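About Susero

Most motorcycle shops promise more power. We doubt most of those promises, including our own, until a bike has done 200 miles on the exhaust we're selling.

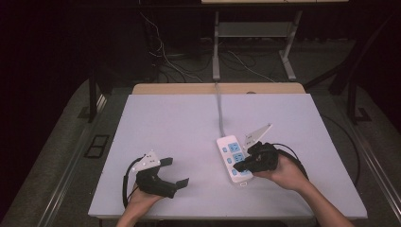 One Riquelme owner wrote to us in August that dyno charts are mostly decoration. Fair enough — we print them anyway, bad ones included.

We stock 12 pipes and dropped 27. The Valletti slip-on stays, for now.
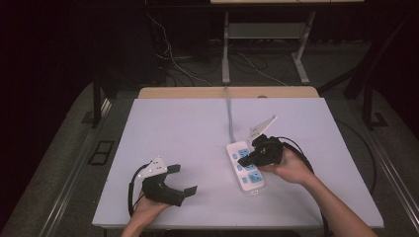
Returns are open for 40 days, scratches and all.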